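Stulari Hand-Held Teaching Grippers (Pair)

For teaching a robot arm by hand, at your own bench, with whatever you would like it to learn

Part of the Jurus range. Sold as a matched left and right pair with cables.

If you have ever tried to teach a two-armed robot to do something as homely as setting a sponge beside a drying rack, you will know how long an afternoon can get. You push the arm about, you save a point, you push it a bit more, and by teatime you have a movement that looks like somebody trying to post a letter in oven gloves. We went through plenty of those afternoons ourselves, and the Stulari pair came out of them. You pick up one gripper in each hand and simply do the job, the way you'd do it at home, and the recording of what your hands did is what the robot learns from later on.

There is no robot needed at this stage at all, which surprises people when they ring us up (and do ring us up, we like it). The arms can be off doing something else, or still in their crates, while you get on with showing the task at a table.

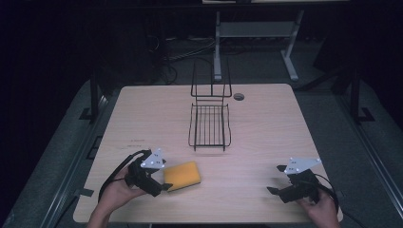 Catalogue no. 3, page 14

Each gripper has two short finger jaws in a black body, with a white marker plate on top. The black dots on the plate are what the tracking software looks for, so please do keep them clean and try not to cover them with your sleeve. One cable runs from each gripper, and we suggest letting it hang in a generous loop to the side you are working from. New users nearly always pull it too short on the first day and then wonder why their wrist feels tired!

Kitchen jobs are a lovely place to begin. A wire rack and a sponge will give you plenty to be going on with: one thing that squashes and one that doesn't, and thin rods that need a bit of care in the approach. Melahat Yazıcı, who wrote most of our starter guide, recommends sticking with a single pair of objects until your movements feel dull to you. Dull is good. A robot learns far more happily from someone who is unhurried and a little bored than from someone showing off.

About the fingers

We are asked about the fingers more than anything else, so a few words on them. They are black, with blocky pads whose flat inner faces meet across whatever you are picking up. Small screw holes in the pads take the fixings, and there is a brass threaded insert in the rounded mount beside the left finger, so you aren't driving a screw into bare plastic every time you want to change something over. The pads will pick up a few scuffs with use. Ours certainly have, and it makes no difference to how they hold.
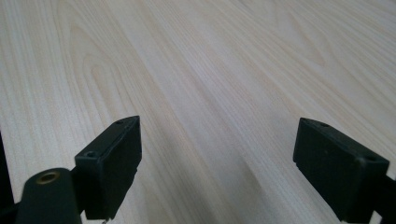
Fingers open, seen from the gripper's own camera.

The gripper camera looks out between the fingers, so the tips always sit low in the picture and the work comes up between them. It takes a little getting used to if you watch it live, and most of our customers stop watching after the first few goes and keep their eyes on the table like sensible people. We would only ask that you begin each recording with the fingers open over a clear bit of table, hold still for a slow breath, and then start. The software uses that pause to find its feet, and it makes the recordings far easier to trim afterwards.

Setting up your table

Any steady table will do. Ours is pale with a wood grain and rounded corners, and we put a mat down on the floor because we stand for long stretches and our knees have opinions.
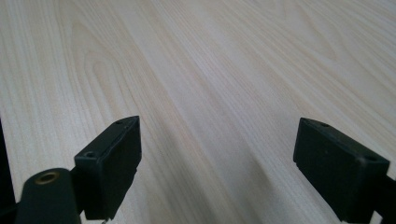 A matt surface is kinder than a glossy one, and soft, even light is kinder than a bright lamp off to one side. Kiros Tekleab on our support desk is very happy to look at a test recording before you begin in earnest, and he would much prefer to see it then than after you have made 1,000 of them with a lamp shining straight into the lens.

When you are ready to move your recordings across to a real arm, the Birhane adaptor plate lets you fit the same finger pads to the robot, so that what it holds with is what you held with. It is sold separately and comes with its own screws. The older Risberg plate will also fit, though you will need the longer bolts, and we can pop a set in with your order if you mention it.

In the box

Left and right grippers with pads fitted
Two cables
Two white marker plates
Spare pad screws and a key to fit them
Printed starter guide

Order code for the pair: 3013
Order code for spare finger pads: 621

Prices from 1/7/19 are on the separate list, which we can send by post or email. Repairs are done in our own workshop, and spare pads can be added to any order.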